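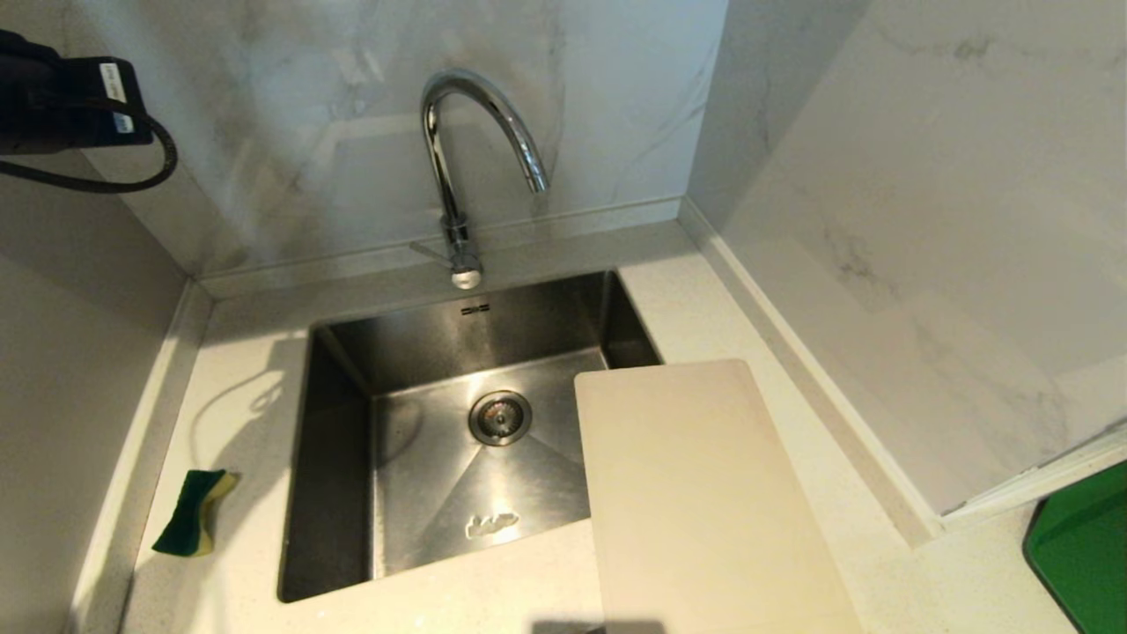

The kitchen sink at the Marchal Street house.

The Water Was at the Second Step

The river gauge at Kiltthorpe stopped sending numbers a little after three in the morning. Adanech Dinsa refreshed the page four times and then called the county.

"It's under," the man said. "We lost it ten minutes ago."

She wrote that down on the pad next to the phone. She had been on the Korkden relief desk for two nights, and the pad was nearly full. Roads closed, roads open, people who wanted a ride, people who had changed their minds.

Selorm Ankrah came in with his boots in his hand. He drove the school bus nine months of the year and tonight he was driving it to the high school gym and back.

"Gekgate bridge is shut," he said. "I got across and they put the barrier down behind me."

"How many on the bus?"

"Thirty-one. And a dog. They let the dog in."

She crossed the bridge off the list of roads. That left the quarry road, and the quarry road had been bad in a dry year.

"Who's still on the other side?" he asked.

"Yareli Quezada. She called at midnight and said she was fine. I called back at one and two and it rang out."

Selorm sat down and put the boots back on. He didn't say anything about it. Adanech found the address on her pad, tore off the sheet and gave it to him - 468 Marchal Street, the low end, by the feed store.

The quarry road took him forty minutes. The rain came at the windshield sideways and he drove most of it in second gear. Twice he stopped and got out to look at the water before driving through it. At the top of Marchal Street a deputy named Nikola Milošević waved him down with a flashlight.

"You can't take that down there."

"How deep is it?"

"Knee, by the feed store. It's coming up."

"I'll walk, then."

Milošević looked at the bus and at him. Then he got a rope out of his trunk and they walked down together, holding on to the fences. The streetlights were out. It was around 300 yards and it took a long time.

The water was at the second step of the porch. Selorm knocked and then shouted. A light moved behind the curtain and Yareli opened the door in a raincoat, with a suitcase standing ready beside her.

"The phone went dead," she said. "I didn't know if anyone had me down."

"She had you down."

"Is it just you two?"

"Just us."

She went back for her pills and turned off the lamp. She locked the front door. Milošević started to tell her it didn't matter and then let her do it.

Going up was easier than coming down. She held the rope with one hand and Selorm's sleeve with the other, and the deputy carried the suitcase on his shoulder. On the bus she took the seat behind the driver and asked whether Vasilis Ristić had gotten out. He lived across from her and they had not spoken since January, when his truck took out her mailbox.

"He's at the gym," Selorm said. "I took him over at ten."

"Did he ask about me?"

"He said you were stubborn and somebody should go get you."

She thought about that as far as the quarry. The heater had started to work by then, and she undid the top of her raincoat.

"He still owes me a mailbox," she said.

Selorm picked up the radio and told Adanech they had one on board. He heard her pen scratch on the pad.

"Okay," she said. "Come back the same way. It's still open."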